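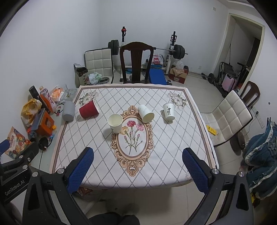 Cups in a mixed layout, both jaws open.

Home Guides Tools Notes Contact

How I set up a cup session with hand-held grippers (and the rules I stick to)
Posted in November by Dreten

I get asked about this a lot, so I'm finally writing the whole routine down. It's for anybody recording tabletop demos with a pair of hand-held grippers in a normal home, with the dinner table standing in for a lab bench. Most of it comes from the Oden cup set, where I broke nearly every one of these rules at least once before they became rules!

Before you pick anything up

Walk around the table first. You want enough floor to step sideways without looking down, and nothing hanging where an elbow can catch it. Pull the chairs back if they crowd you. Then smooth the cloth, because a wrinkle under a paper cup will tip it for you.

Leave the rest of the room alone. I used to clear every bag and bottle off the side surfaces, and the recordings came out looking like a furniture store. Real rooms have stuff in them. What does have to go is anything private: mail, screens that are on, prescription labels, family photos. Ask the people who live there, and ask again if you move to another room.

Laying out the cups

Mix it up. Some on their sides, one standing, openings pointing different ways, different colors if you have them. Write the layout in your log before you start, in plain words ("red one on its side, rim to the right" is plenty). Please don't fix a cup by hand once you're recording. If it rolls, it rolls, and you either go after it with the gripper or stop and call it a miss. 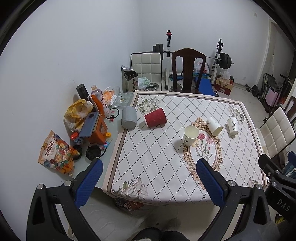
One reader wrote to say that her group throws out every miss, and wanted to know if I thought that was bad practice. I do, a bit! Keep the misses, just label them. On Oden we ended up with 3012 clips against a target of 3000, and our first write-up claimed 92 percent clean grasps. Great number, except we'd already deleted the ugly ones, so it meant nothing. We had to pull it.

The recording itself

1. Start with the jaws open and still. Wait a breath.
2. Come in slowly and keep both grippers in view of each other's work if you can.
3. Squeeze only as hard as the cup needs. Paper cups dent, and a dented cup goes in the trash, not back in the lineup.
4. Set it down, open, back away, then stop.
5. Take a break after seven runs. My wrists picked that number, feel free to pick a smaller one.

Between runs, wipe the finger pads and give the pivots a quick look. At Kerr we had a loose pin go unnoticed for an entire afternoon, and every grasp from that batch leaned a little to one side (still mad about it).

What goes in the log

Who gave permission, which room, which gripper was in which hand, the starting layout, hit or miss, and anything odd. The Meltport sheet has a box for lighting too, and I fill it in when somebody opens a curtain halfway through. Do it the same day. I've tried doing it the next morning and I was basically guessing.

Last updated: November, after swapping the order of steps 3 and 4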